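**Workshop news: the two arms at the long table**

10/03/2020

Many members have asked me what we are doing in the back half of the Ciltwood workshop, so I was asked to write some lines for the newsletter. I will try to keep it short, but I have failed at this before.

The project started in January. Our plan was modest. We wanted a pair of arms which can clear a table: take a cloth, take a bottle, take some package, and put each thing where it belongs. The program for this we call Standar, after the first folder name, and now it is too late to change it. The first version could only move to a place that we had typed in by hand. If the cloth was a little to the left, the gripper closed politely on air and carried the air to the other side of the table.

Since then we have rewritten most of it. The old program had 2,588 lines, and I am happy to say that many of them are gone. What remains has three jobs: find the object, decide which arm shall go, and close the fingers at the correct height. The third job is the difficult one. A bottle is stiff and tells you very clearly when you are wrong, because it rolls away. A cloth tells you nothing. If the fingers close too high, you have nothing between them, and if they go too low they press into the table and the arm stops with an error.

We spent 900 on the project until now. The largest part went to cables and to replacement screws, and to the second power supply after the first one began to make a smell. The cover for the table was cheap, and I recommend it to everybody. On the bare table the arm lost the edge of an object each time the sun came in. We hold the cover with a clamp, and it still makes wrinkles, but the program has learned to accept wrinkles.

Blue was chosen for the cloth after a long discussion. A brown one on the brown cover would be a good test for later, but we are not yet so brave. 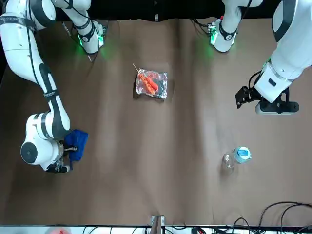
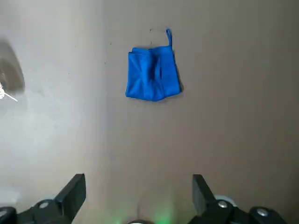 Edeltraud Prantl replied to my draft that I am too kind to the program, and that the true problem is the fingers. In her opinion we should make softer pads before anybody writes one more line of code. A hard pad has only one chance with a fabric, she wrote, while a soft pad forgives two or three millimeters, and she would gladly cut a set from the rubber mat that is under the drill press. She also asked that we stop changing the speed and the height on the same evening, so that one can understand afterwards what has helped.

I think she is right in the second point, and I must admit that I was the one who did it. From now on there is a notebook beside the computer. Please write in it what you have changed, even if it is a small thing and you changed it back.

About the pads I am less sure. Rubber can stick to the cloth when the fingers open, and then the arm takes the cloth along on its way home. We will try it anyway. Each kind of pad will get 100 attempts with the same cloth, at the same speed, and we will continue with soft pads only if they reach 80 good ones. If the result lies between, we will discuss it, probably for too long.

Some practical matters:

- When the arms have power, please stay behind the tape on the floor. The stop button is on the left side of the desk — not the gray button, this is the lamp.
- Do not lean on the table when you pass by. A small push is enough that the positions are no longer correct, and the calibration takes most of an evening.
- We still need cable ties and a better way to lead the cables away from the corner. If somebody has a cable chain at home, I would be grateful.
- Clean cloths in a strong color are welcome. Please no wool.

The next step after the pads is to let both arms work at the same time. At the moment one waits until the other is finished, like two people at a narrow door. The code for this exists, but I have tested it only with slow movements and with my hand on the stop button.

If you wish to help, write your name on the sheet at the entrance. You do not need to know programming. Somebody must put the cloth back on the table after each attempt, and this is more work than one thinks.

Skarphéðinn Thoroddsen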